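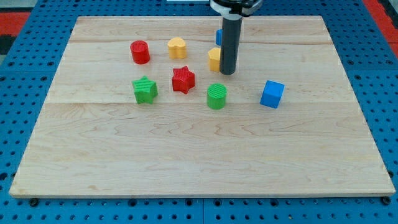

Raimo Rautiainen wrote in under my last column to say that oiling a cutting board is a waste of a Saturday-morning mood, that his has gone bone dry for 13 years and still cuts bread just fine, and would I please write about something that matters.

Well, Raimo, sorry, I'm going to write about cutting boards again!

I do see his point. A board is a flat piece of wood. You chop on it, you wipe it, you lean it against the wall. My grandmother had one with a dip in the middle like an old stair, and I never once saw her put anything on it except onions. But she also bought it when a board cost next to nothing and came from a man down the road. Mine is maple and it cost me nearly 200 dollars (I know, I know) and I'd like it to outlive my car.

What bugs me is how we talk about looking after things. Say you sharpen your own knives or wax your boots and people hear a lecture. I'm not lecturing. I rub mineral oil into my board every 6 weeks or so, with an old sock, while the radio's on, and it takes less time than finding the end of the plastic wrap. I like doing it. The grain comes up darker and you notice little streaks you'd forgotten were there. Is it necessary? Maybe not in Raimo's kitchen. Mine has a radiator right under the counter, and I lost a board to it one October, split clean along the glue line.

Where I'll give him some ground is on the products. Oh boy, the products. There's a shop in Skasstead that sells 3 different creams for the same board, one for summer, and I stood there reading the labels like a fool before I went home and used the stuff from the drugstore. If that's what he's mad about, fine, we're on the same side.

But the sock stays. And if that dry board of his ever starts to cup, he can come borrow my oil, I've got most of a bottle left.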